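4.2 Inherited crockery and the problem of the second set

Of the 70 households in the Hulia sample, 41 reported owning more tableware than they had ever used at one sitting. The remainder, we suspect, had not looked in the top cupboard. Prior work treats surplus dishes as a storage problem (Bronel and Žukauskas) or as a mild form of grief (Werkier). Our respondents mostly treated them as a subject to be changed.

The trouble starts when two kitchens merge. A couple moves in together, or a parent moves into the spare room, and each party arrives with a full set of bowls and a settled conviction that the other set is for guests. Guests, when they come, are given whatever is clean. In the interviews we heard the phrase "the good ones" applied to 2 different sets in the same house by two people sitting on the same couch. Neither showed any sign of having heard the other.

We had expected mixed sets to be sorted by quality or by age. The coding done by Rūta Grigaitė points to something duller. Bowls are put with bowls of a similar width, and family history gives way to whatever will nest. A grandmother's soup bowl may spend decades on top of a supermarket purchase it would never have been introduced to socially. Respondents who insisted that their sets were kept apart tended to revise this claim once the cupboard was open.
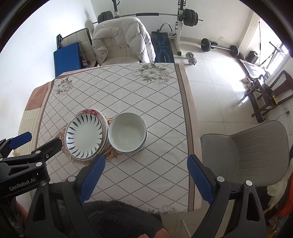 Figure 6. Bowls of differing patterns, stacked on a table.

Pattern mattered more in talk than in practice. Asked to name a favorite, respondents went on at length about flowers, borders and rims, and several apologized for gold edging they had not chosen. Asked which bowl they ate breakfast from, most named a plain one. We collected 569 statements about individual dishes, and the plain bowls account for very few of them. They are used daily and discussed almost never, a position some of our older respondents said they recognized.

Disposal was rare. Giving a set away requires a recipient, and the natural recipients (adult children) had developed effective defenses, the commonest being a small apartment. One daughter had accepted a single saucer as a compromise and was still being asked about the cup. Sets therefore tend to shrink through breakage, which our respondents described with regret and, in the longer interviews, with some warmth. We return to the question of deliberate clumsiness in Section 5, where the evidence is suggestive but the witnesses are all related to one another.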